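What the quote leaves out

21/04/2023

I spent most of this week with two quotes for the same robot arm and a budget form that has one line for "equipment." Same arm, same reach, same payload. One quote was from Kershaw, who sell a lot of these, and the other from a smaller reseller called Grinex. The Kershaw number was lower by enough to make my boss happy for a whole afternoon. Then I read page 4.

I do equipment planning for Pledberg, which builds test kitchens and small prep kitchens for food companies. A client wants an arm that can work at a normal household range: move a pan, turn a knob, get out of the way. They saw a video. They all saw a video. My job is to say what it costs, and I have been doing this long enough to distrust any figure that fits on one line.

Page 4 of the Kershaw quote lists what they call optional items. The gripper fingers are optional. So is the mounting base. So is the cable set longer than the one in the box, and the one in the box would not get from our planned controller spot to the arm without running across the floor. I have no idea what you would do with the arm if you declined the options. Lean it in a corner, maybe.

Grinex put the base, the gripper and the cables in the main price, then charged for "commissioning" by the day with no cap on the days. I asked what commissioning covers. I got a brochure.

So before anyone signs anything I asked for simulation time, and I got less enthusiasm than I expected. The argument against it goes like this: the simulator license costs money, somebody has to build the kitchen model, and none of it cooks anything. All true. We also bought a dishwasher loader in November without doing it and it has been under a tarp ever since, because the door of the dishwasher opens into the space where the loader's elbow wants to be. A person with a tape measure and a bad mood could have caught that. The tarp was extra too.

Nele Claeys, who does our modeling, put together a kitchen close to the client's: gas range, microwave over it, counters either side. She warned me that her model is only as good as the measurements, and the client's measurements came on the back of a menu.

What I wanted to know was boring. How much room is there between the cooktop and the bottom of a microwave, once you put an arm in there? Sales videos love an open range with a big hood way up high. Real kitchens, the ones our clients have, put a microwave over the burners and call it a day. The arm has to come in under that or beside it, and its wrist is a fat thing.

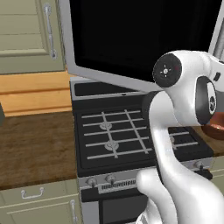 The arm reaching over the range in Nele's model. Look at the wrist and the corner of the microwave.

I can't tell you from one view how many inches are left there, and I won't pretend to. Nele is going to run the clearances properly. But it was enough for me to add a line to the budget for possibly moving or removing the microwave, which means an electrician, a wall repair and a hood. Neither quote mentions any of that, and I don't blame them, it isn't their wall.

My working budget now has seven lines where it had one. Arm, gripper, base and cables, simulation, site changes, commissioning, and a spare set of fingers. I put 50 hours against commissioning. Grinex says that's high. Kershaw says it's very high. The fellow at Miklow who runs an arm like this one laughed at me and said to call him when we hit the 50.

I still don't know if the client should buy it. They want to move a pan a few times an hour, and they have a cook standing right next to the stove. I've asked them to write down what the arm would do on an ordinary workday, start to finish, and who refills things when it stops. No answer so far.

The Kershaw price is good until the end of the month, according to Kershaw. It was also good until the end of last month.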